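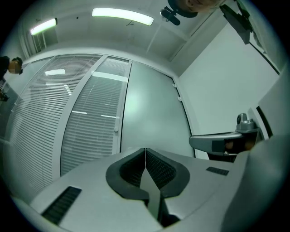
A porch swing ought to be slow enough to shell peas in, according to one reply to a household survey taken in the town of Pestby, and the same reply went on to complain that most of the new ones are hung much too short for that.

**Porch swings** are hanging benches, usually wide enough for two or three people, suspended by chain or rope from the ceiling of a covered porch. They are found all over the warmer parts of the United States, and in a good many of the colder parts too, where they tend to be taken down after the leaves fall and put back up whenever somebody in the house gets tired of waiting for spring.

## Construction

The traditional swing is a slatted wooden bench with a gently sloping back and two armrests. Pine, cedar and oak are all common, and each has its loyal defenders. The chains normally split into a Y near the seat, one leg going to the front and one to the back, so that the bench stays level when people lean forward or settle in. Longer chains give a slow, wide swing – the kind people fall asleep on – while shorter ones make for a quicker and choppier ride.

Hooks or eye bolts belong in a ceiling joist or a beam, never in the ceiling boards alone. Many builders add a spring at the top of each chain, which softens the motion and quiets the squeak, although there are families who would miss the squeak terribly.

## The Pestby survey

The Pestby survey, carried out one February, gathered replies from 139 households. People were asked where their swing had come from, how it was hung and what they did on it. Shelling peas, reading and talking to passing neighbors came up again and again, and five households said that theirs was used mostly by the cat.

## Regional styles

The Morgan swing has a high, straight back and narrow slats. The Platier swing is lower and deeper, with a curved seat that suits a long afternoon but can be hard to climb out of. It is often painted to match the shutters.

## See also

- Glider
- Hammock
- Rocking chair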